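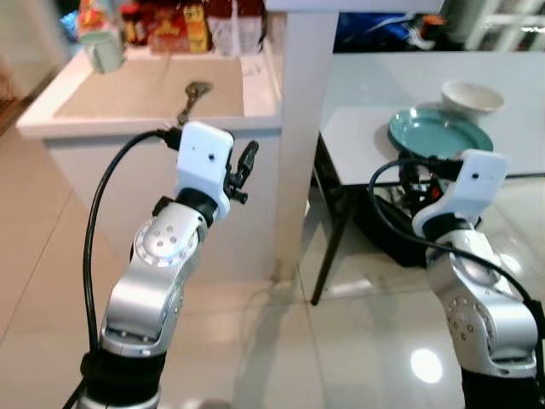

White sink cabinet and white table, tiled floor.

Kesel Lets - Questions we get asked a lot
Last updated November 2022

How do I get the keys?
From the key safe by the side gate. Code comes by text the morning you arrive, not before. If no text by lunchtime ring the office and ask for Rima Akl. Please don't ring the night before, she won't have it yet.

What time can I get in?
Any time after 3. Earlier sometimes, if no one was in the night before. Ask.

And out?
By 11. Keys back in the safe, scramble the dial. If you forget the dial we do have to send someone round.

Is there parking?
Yes for Millau and Carretero, one space each, numbered. None at Zovo. Street parking near Zovo is free after six and all day Sunday, otherwise it's the pay and display behind the chemist. Vans won't fit under the Carretero arch, please measure first. Two people have found this out the hard way.

How much is the deposit?
One week's rent for short stays, held till the flat has been checked. Back in your account within 20 working days, usually a lot quicker. Bank details must match the name on the booking or it bounces and we start again.

Which flats have a washing machine?
Millau and Zovo. Carretero doesnt, but there's a launderette at the end of the road, last wash is at seven. Bring coins, the card reader is more off than on.

What's in the kitchen?
Pans, plates, mugs, cutlery, kettle, toaster. A sharp knife that is fairly sharp. Tea towels, two. No dishwasher in any of them so it's washing up by hand, liquid and a sponge provided.
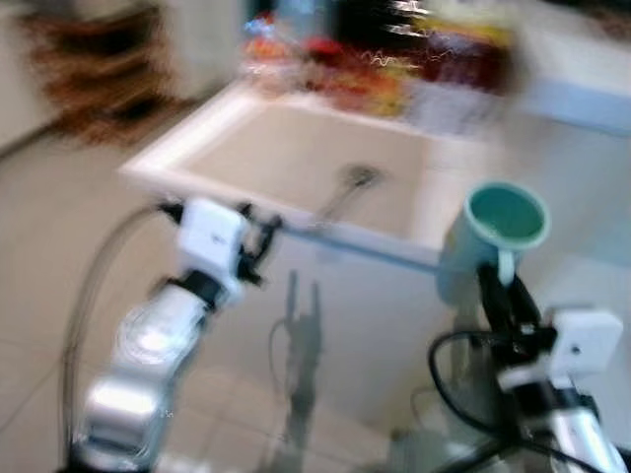
Please put things back in the cupboard you found them in. The next people ring us looking for the colander and we don't know either. If something breaks just tell us, we don't charge for the odd glass or plate. We do charge for burnt worktops.

How do I turn the heating on?
Dial in the hall, turn to the right until it clicks. Takes a while. If the boiler shows a flashing light, hold reset for three seconds and let go. Still flashing, ring us. Do not keep pressing reset, it locks itself and then its an engineer.

Wifi?
Yes, all three. Password is on the card inside the front door. At Zovo the signal is poor in the back bedroom, sorry, thick walls.

Can I bring the dog?
One dog, Carretero only. Tell us when you book. There's a small extra cleaning charge which Vandana Vishwakarma will add to your invoice. Cats no.

When do the bins go out?
Tuesday night, black one week, green the next. Calender is stuck inside the cupboard under the stairs. In July the collection moves a day earlier because of the street market.

Can I stay longer than I booked?
Often yes but ask as soon as you know. Summer is usually gone by Easter.

Who do I ring if there's a leak?
Stopcock first - under the kitchen sink at Millau and Carretero, behind the hall panel at Zovo. Then the office, extension 2756, any hour. Leave a message if it rings out, it goes straight to whoever is on call that night.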